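Mon 6 March

Wet all day. Bus late, in by half eight, and the fault log already had a line in it from the overnight runs.

The kitchen task went wrong again. It is the same fault we had in January, or near enough that I am treating it as the same one. The right hand closes on the carton properly, lifts it, and then at some point on the way to the microwave the controller decides it has lost its grip and orders the fingers to close further. They close. It still thinks it has nothing, so it orders more. By the time the force limit trips, the number in the log is one that would have burst a real carton and probably hurt a finger joint.

Run 242 is the clearest case, so I spent the morning on that one. I stepped through it slowly in the simulator with the Zelldale settings loaded and the left arm parked out of the way, so there was only one hand to think about.

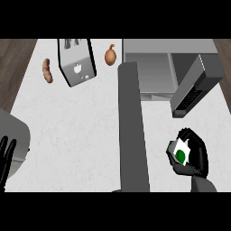

The grip estimate drops to zero in a single step and stays there. No slope to it, which a real slip would have. I checked the contact readings underneath and they were fine the whole time, so the hand had hold of the thing and the software above it was wrong. I went back over the other failures from the same night and found the same sudden drop in 7 of them. The rest are ordinary planning failures and I have left those for another day.

Gobnait Buckley came by before lunch and I showed her the trace. She thinks it is the filter Etano put in at the last update, which throws away a contact reading if it changes too little between steps. A firm, steady hold would look like a dead sensor to it. That would explain why the gentler grips get through and the good ones fail. I had been blaming the carton model, and I spent most of Friday on that for no gain.

Lunch at the desk. Cheese roll, not a nice one.

Afternoon: switched the filter off and ran the task 18 times. No false drops. Put it back on and had one by the third attempt. Not proof, but I have written it up as the likely cause and sent it to Etano with the trace for 242 attached. Salameh asked if this meant the real arm could go back on this week. I said no. The force limit did its job in the simulator, but we have not tested it on the real hand since the joint was changed, and I don't want the first test to be with someone standing beside it loading the shelf. He wasn't pleased. The lockout tag stays on and I have put that in writing too, so there is no argument later about who agreed what.

Gobnait wants a second check added that compares the finger positions with the contact readings before any order to squeeze harder. I agree with her. It should have been there from the start, and part of that is mine as I signed off the Zullano list without it. I will draft it tomorrow.

Home at seven. Rang Mam. Boiler still making the noise.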